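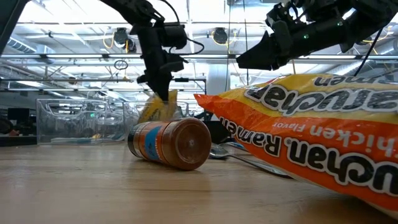
Pantry bins: clear plastic or something you can't see into?

Forkgate Home Forum > Kitchen and Pantry > Small spaces

misness_mo
Posted 02/02/2026

OK so I finally cleared out the dry goods shelf and everything is going into clear bins. Chicken flavor Maruchan, a brown jar with a blue label, the small yellow bag, and a spoon that had no business being in there in the first place. One big clear bin is on the table now and I have another one the same size still in the car.

My question is about the ramen. Those packages are so puffy! I can get a few in flat and then the rest sort of float on top and slide off whenever I pull the bin out. Do you stand them up on end like books, or lay them down, or take them out of the packages altogether? And does the jar go in with them or does it live somewhere else? My shelf is 34 inches wide and not very deep, if that helps anybody.

Also open to being told clear bins are a mistake. My sister thinks so, loudly.

larderlou
On end, like books, every time. Seam side up so you can grab the flap. If you lay them flat the ones at the bottom get crushed into crumbs by spring and you're eating ramen dust.

Jar goes upright on the shelf, outside the bin. I never put glass in with soft packages. Don't know if yours is glass or plastic but same rule at my house either way, because a jar that rolls is a jar that leaks.

Phelan
Going to disagree with lou on the jar. If it's out on the open shelf it migrates to the back and you buy a second one. I have done this with peanut butter, instant coffee, and (I'm ashamed) three things of bouillon. Put it in the bin at the front corner and wedge the ramen against it. The bags hold it up and it holds the bags up.

Agree on standing them on end though.

tin_and_twine
Your sister is right, sorry! I did the clear bin thing for a whole year. They look great for a week and then you're looking at a wall of orange wrappers every time you open the door. I switched to plain canvas ones with a tag on the front and my kitchen feels so much calmer.

larderlou
@tin_and_twine and how often do you know what's in the canvas ones without pulling them down

tin_and_twine
That's what the tag is for, lou.

larderlou
My tags said "SNACKS" on everything by the end of the second month. I stand by clear.

Malachy Ó Dubhghaill
Clear, but only on shelves at eye level or lower. Up high you just see the bottom of the bin and whatever fell down there. I have Trikow ones for the low shelves and wicker up top for paper towels and things I don't need to identify.

On the ramen, are you buying singles or the big multi-packs? If it's a multi-pack, I leave the outer wrap on and cut one end open. Goes in like a drawer within a drawer. Singles I stand up like the others said.

What's in the small yellow bag, by the way? If it's anything with spice in it, keep it away from the noodles. I had a whole bin that smelled of curry for most of September.

misness_mo
Singles! I grab a few every time I shop, which is how I got into this mess.

Yellow bag is popcorn seasoning, the cheesy kind, so no curry danger but I take the point. I might give it a little zip bag of its own.

@Phelan I like the wedge idea a lot. Trying it tonight - jar in the front corner, lid facing up, noodles behind.

cupboard_rye
Has anyone mentioned sodium yet or can I be that person

Phelan
You cannot.

cupboard_rye
Fine. Then my real tip is to write the month you bought it on each package with a marker, up by the seal where the wrapper is yellow and the ink shows. New ones go in behind old ones. I worked in a stockroom for years and it's the only habit I brought home with me.

Also measure the bin before you take the sticker off! Mine was 2 inches too deep for the shelf and the door wouldn't close, and the store wouldn't take it back.

misness_mo
Oh no. I have already taken the sticker off the first one. Going to go find the tape measure.

misness_mo
Update, it fits! Barely. The door closes if I push the bin until it bumps the wall. The second bin may have to go in the hall closet with the light bulbs.

Did the jar in the corner and stood the ramen up behind it and it's so much better. They do still lean a bit when I take one out, so I guess I need a divider or something. Does anybody use those little tension ones, or do they pop out?

tin_and_twine
They pop out. Use a cereal box cut in half.

Malachy Ó Dubhghaill
Mine have stayed put, but you have to wipe the inside of the bin first or they won't grip. Cereal box is cheaper, I'll give you that.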